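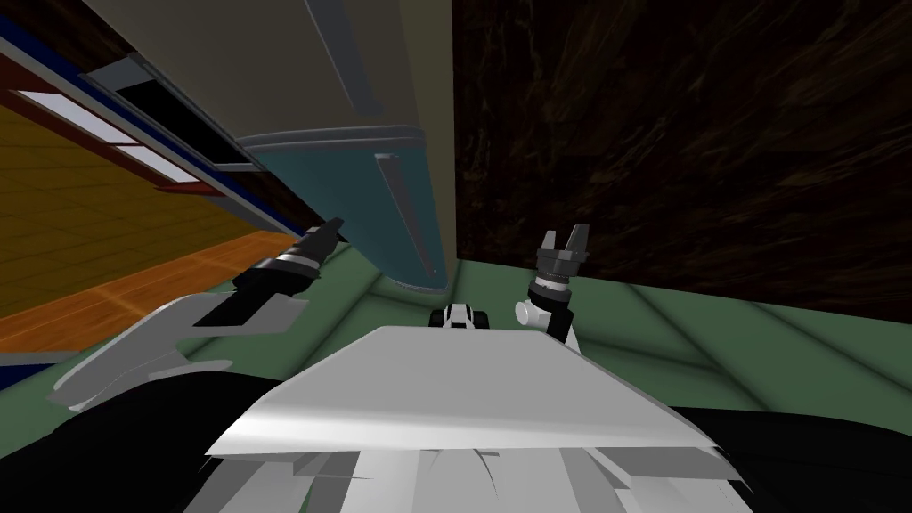
Tall cabinet-like piece in beige and teal, with the gray strip on the lower section.

I bought the Tudasell edge trim kit in July to finish a tall cabinet with bare panel edges. The kit comes with 24 feet of rounded trim, a tube of adhesive, a small roller and six corner pieces. I had used the Sial iron-on tape before and it kept lifting near the floor.

Instructions are one folded sheet. Clean the edge, run a thin line of adhesive, press the trim on from the top down, then roll it twice. Leave it overnight. The adhesive is gray when it comes out and hard to get off your hands.

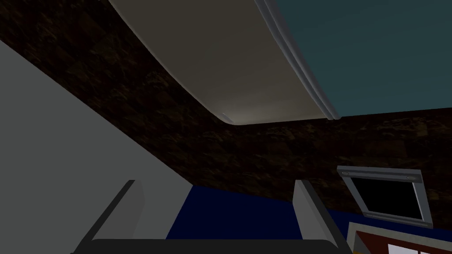 Straight runs are easy with this kit, and curves take more time. I had to warm the trim with a hair dryer before it would bend. A light gray trim with two ridges beside a beige panel looks good to me, and the raised shape hides a saw cut that isn't perfect. The ridges do collect dust.

Color choice is limited to white, light gray and black. I ordered from the Plernetbridge store under part number 1164. Part 1007 is the flat version, so check before you pay.

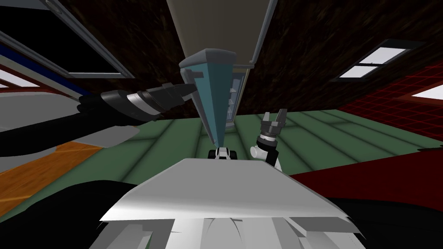
The corner pieces are the weak part of the kit. Two of mine had rough seams and needed sanding. Thin gray edges down a long beige panel suit me fine, but a bad corner would show right away on something that plain. Bemotlow sells better corners separately, and they fit.

Four stars. I would buy the trim again and skip the roller.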